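# Two Arms, One Cup: Our Spring Project Report

Robotics Club, Marsden campus, 17 April 2020
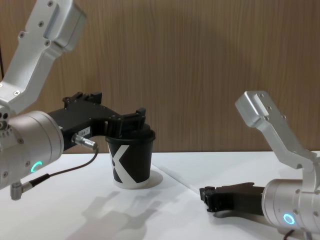 Our club adviser asked, at the very first meeting, whether a paper cup wasn't a bit too easy for a whole semester, and said we should come back in a week if we still thought it was hard. We came back in a week and we still thought it was hard, so the cup stayed, and I'm going to try to tell you why in a way that makes sense even if you've never sat through one of our Friday meetings.

## What we set out to do

The project is called Hundport (there's a long story behind the name and it isn't a good one, so I'll leave it out). The goal sounds small when you write it down. One arm picks up a cup by the rim, carries it toward the middle of the table, and the other arm takes it and sets it down on its own side. Both arms should do this without crushing the cup, dropping it, or bumping into each other. We wanted the handoff to work from any starting spot the left arm could reach, and we wanted all of the code to be our own except for the low-level arm drivers.

Last year's group did a very nice block stacking project, and we borrowed a lot from their notes, especially the calibration steps. Blocks are forgiving, though. You can squeeze a block as hard as you like. A paper cup folds in on itself the moment the fingers close a little too far, and then its rim isn't a circle anymore and everything your program believes about it is wrong.

## Gripping the cup

We spent most of the first month arguing about where to hold it! Half of us wanted to grab the cup around the middle, the way a person would, and the other half wanted to come down from the top with one finger inside and one outside. We tried both. The middle grip dented the cup so often that we went through two whole sleeves of cups before spring break. The rim grip was much gentler, but you have to line the fingers up carefully, and an approach that was slightly low would push the cup down into the table before the fingers had closed.

What finally helped was slowing down the last part of the approach and closing the fingers in small steps, with a pause between them. It looks very fussy when it runs. We also wrote a short check that compares the finger opening with the one we expect for a rim, so that a missed grasp stops the program before the arm goes sailing off with nothing in it.

## The handoff

I should say that this part ate up far more evenings than we planned for. The waiting arm has to stay low and out of the way, then come in from the side while the first arm holds still. Our early version let both arms move together, and they got tangled in a way that made everybody reach for the stop button at once. Now only one arm moves at a time, and the program we call Fasness (it keeps track of whose turn it is) won't give the second arm permission until the first one reports that it has stopped.

## Results

We logged 378 full attempts, counting from the point where the turn-taking code was finished. Of those, 314 ended with the cup standing upright on the far side. Most of the failures came at the handoff, when the second arm closed a little off center and tipped the cup as the first one let go. The rest were missed rim grasps, plus a few dull ones where a program lost its connection and we had to start over.

## What's left

We'd like to try cups with something in them, starting with dry rice. The calibration still takes almost 17 minutes, and it needs to be redone whenever a mount gets nudged, so a faster routine is first on the list for next year. The code and logs are in the club's Moser folder, along with the calibration notes, which we've rewritten so the next group can follow them without having to guess at our abbreviations.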